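Notik Household Tips, data card

Contents: 1,581 cleaning and kitchen tips in English, one per row
Format: tips.csv, UTF-8, comma separated, seven columns
Contact: Shaohua Long

What it is

A table of advice on getting marks out of things, keeping food fresh and making the house smell better. The tips were copied out of old newspaper columns, club newsletters, package inserts and a few web forums that have since closed. Each row is one tip, cut down to a single claim where we could manage it.

What it is not

A list of things that work. We have had mail from people who loaded the file into an app and called it "expert advice." Please don't. Of the 1,581 rows, 759 name any source for the claim at all, and in many of those the source is another column quoting the same claim. Salt on red wine shows up in different wordings under different bylines, and we have yet to find one writer who says they tried it next to a stain left alone.

Columns

id: row number, not stable between releases
tip: the text, spelling fixed, wording otherwise left alone
topic: one of 13 labels (spills, laundry, ovens, drains and so on)
surface: what the tip is meant for, blank if the writer didn't say
agent: what you are told to put on it
source: yes or no
tested: see below

The topic labels were given by one person and checked by nobody else. Expect arguments over "spills" and "laundry," as a tablecloth can fall under either. The surface column is blank far more often than it should be. Advice that is fine for glazed tile can ruin marble, and most writers don't seem to have cared which one you own.
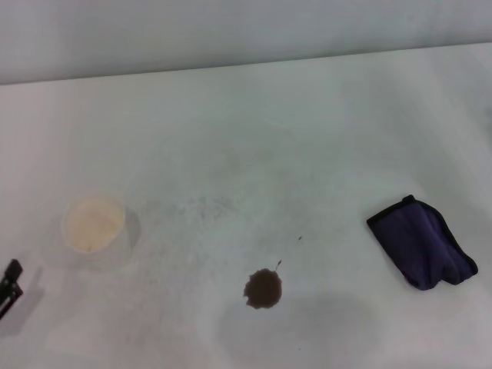

Brown spill and a paper cup on a white tabletop. 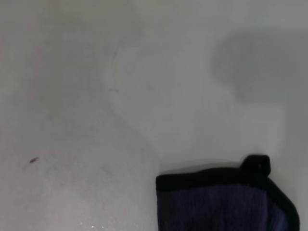 Page last changed: July

The tested column

Read this before you use it. "Yes" means the writer claimed to have tested the tip. It does not mean we did. I wanted to drop the column for that reason and was talked out of it, and I still think a reader in a hurry will take it the wrong way. If you publish numbers from it, say whose word you are taking.

Vinegar and baking soda

These two turn up together so often that we keep them as one agent, "vinegar+soda." Mixed, they mostly cancel each other out and leave salty water with some fizz on top. The fizz is probably why people believe in it. We kept the rows because the file records what was printed.

Versions

Zorkton: first release, with a lot of duplicates
Tan: exact duplicates removed, near ones left in
Fulon: current, agent names made uniform ("bicarb" and "baking soda" are now the same thing)

Counts on this page are for Fulon. If yours don't match, you have an older copy.

Known problems

Some rows tell you to mix bleach with other cleaners. They are marked DANGER at the start of the tip field, but I would not bet that all of them were caught. Filter on the agent column as well.

Corrections go to Shaohua Long, with the row id and the release name.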